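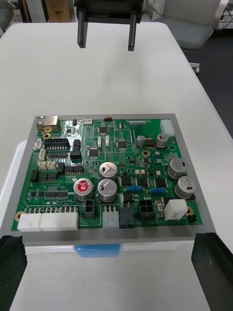 Board bench automation at Stokier is the use of two-armed robots for handling, plugging and unplugging circuit boards at the Stokier test and repair works in Clonmont. The works takes in control boards from lifts, ventilation plant and industrial doors, tests them, replaces failed parts and sends them back. Boards are laid on a flat grey plate while they are handled, so that the grippers can reach the connectors along the edges. A typical power and control board has a metal Ethernet jack at one corner, large silver capacitors in the middle and a line of connectors down one side, and each of these has to be approached differently. Soldering, fault finding and final inspection are still done by hand.

Background

The works was opened by the Panasiuk company as a repair counter for its own door controllers. Outside work was taken on later and soon made up most of the trade. Until the robots came, each board was carried through the shop by one technician, who booked it in, connected it to a test supply, found the fault, repaired it and tested it again. On boards with many plugs, connecting and disconnecting could take longer than the repair.

Complaints of sore thumbs and wrists were common among the bench staff. A review of the accident book and sick notes put most of these down to plugs with stiff latches. The company first tried hand tools for releasing the latches, which helped with some types of plug and damaged others. Robots were brought in the following September, at one bench, and used only on boards that had already been written off.

Method

A technician sets the board on the plate and calls up its type in Fovden, the job software used at the works. Fovden holds a record for each board type, giving the position of the connectors, the order in which they are to be handled and the places where the board may be touched. Tall parts are marked as areas to keep away from. One arm can steady the board while the other works on a plug.

Each new type has to be taught. A technician guides the arms through the job several times, and the record is then tried on a scrap board before it is released. Older boards are harder to teach than new ones. The same type may have been built with different makes of connector over the years, and boards that have been repaired elsewhere often carry parts that stand higher than the originals. 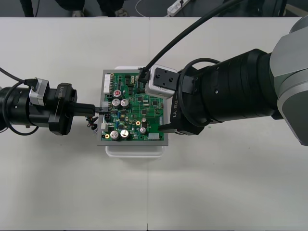 This page was last changed in February 2019.

Plugs are pressed home with the tip of a single finger where there is room. Loose wires are the most frequent cause of a stopped job, as thin leads beside the board can lie across the socket. The technician moves them and restarts the step. The arms stop when the resistance is higher than the record allows, and a stopped job is never forced. It is passed to a person, and the reason is entered in Fovden.

In the first full year of use, 1,177 boards went through the robot bench. Of the jobs started, 93 per cent were finished without being handed back.

Effects on staff

The bench staff numbered 14 before the change and the number has stayed the same. No jobs were cut, but the work was divided differently. Four technicians now look after the robot bench in turn, teaching new types and dealing with stops. The others spend more of the day on fault finding and soldering, which had been the better-liked part of the job.

The change was not welcomed by everyone. Staff who had seen a board through from start to finish said they knew less about it by the time it reached them. The feel of a plug going in can give away a bent pin or a cracked joint, and a technician who has not connected the board has no chance to notice this. A short check by hand was added before fault finding for this reason. It takes up part of the time saved.

Training was also affected. Trainees used to spend their first months connecting boards for others, and learned the types in this way. They now start at the robot bench, where they lay boards on the plate and clear wires, and are moved to a soldering bench earlier than before. Some senior staff consider this too early.

Pay was the subject of a separate agreement. Teaching was at first treated as part of ordinary bench work, and was later given its own rate after technicians pointed out that a badly taught record could spoil a whole batch.

Limits

Boards with conformal coating over the connectors are not put on the robot bench, nor are boards with burnt or lifted tracks. Ribbon cables are handled by hand. Types that come in only once or twice a year are generally left out, as teaching takes longer than the work itself.

See also

Clonmont
Fovden (software)
Panasiuk door controllers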